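Skotville Shared Workshop
Arm Build Group – Minutes of the August Meeting

Chair and minutes: Sabina Chowdhury
Meeting opened: 7:10 p.m.

1. Minutes of the last meeting
Accepted with one change. Under "Power supply," the fuse rating was left out. It has been added to the build log.

2. Arm and gripper hardware
The second gripper is assembled and sits on the bench next to the arm. Finger travel was set with the Traltov driver board at 400 steps from fully closed to fully open. The driver holds position at idle current without losing steps. Screws on the wrist flange are to get thread locker before the next powered run.

It was asked whether the rubber pads should go on now. Agreed to leave the fingers bare until the wrist camera mount is fixed, as the pads change the finger outline used for the camera check.

3. Simulation
The arm model now loads in Skulemus without joint errors. The cause of the earlier failure was a wrong sign on joint 4. The room model was swapped for one with a concrete shell. The wrist camera view was rendered with the gripper open and the camera tilted up at the concrete. 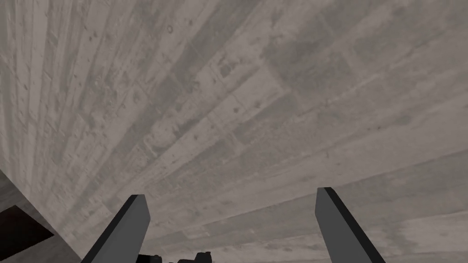

Render: Skotville Arm Build Group / Skulemus

Points raised on this view:
Both fingers show at the bottom with the gap between them clear. The finger angles mirror each other, as they should.
The dark shapes between the finger bases need to be traced. They may be part of the gripper mechanism or some other piece of the arm model. Sabina to hide the parts one by one and report which it is.
The board-mark texture on the concrete is heavy. It was suggested that a plain gray would render faster. Left as is for now – the plank lines give the feature tracker something to hold on to.

4. Joint limits
The wrist can still reach poses in simulation that the real cable loop will not allow. A soft limit will be added to the config file, with the hard stop unchanged. The config is at revision 81. Any edit after this one goes through the shared folder and not by e-mail, as two versions were in use last month.

5. Close approach to a flat surface
The second view has the open gripper pointed at a wooden surface, fingertips short of contact. It is to be used for setting the standoff distance in the approach routine.
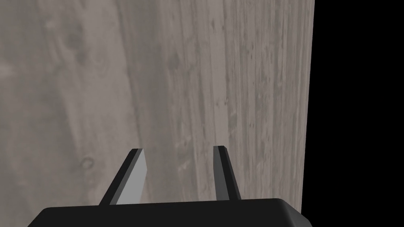 Page last changed: August, 9:42 p.m.

The wood texture is soft on the left and sharp on the right. Opinions differed on the cause. One view was that the texture is stretched over the model; the other was that it is a focus setting in the renderer. To be tested by turning the focus effect off and rendering again from the same pose.

Past the right edge of the wood the background is plain black. The depth filter has to treat that area as no data. At present it returns the maximum range, and the planner takes this as free space. Change request 2813 covers the fix.

The inner face of the left finger is much lighter than that of the right. The finger mask was built on brightness and will have to be redone from the model geometry. Agreed without discussion.

6. Control software
The Dinu scripts run on the workshop PC but not yet on the small board that will ride on the base. The serial library is the open item. If it is not solved by the next meeting, the PC stays in the loop for the first pick test.

7. Bench time
The arm bench is kept for the group after 6 p.m. on meeting days. The vise is to stay clear of the arm's swing – last time it had to be unbolted before homing.

8. Actions
Trace dark shapes in wrist view – Sabina Chowdhury
Add soft limit to wrist joint and post new config – open, to be assigned
Render with focus effect off – Sabina Chowdhury
Thread locker on wrist flange – whoever is next at the bench, initial the log

Meeting closed: 8:35 p.m.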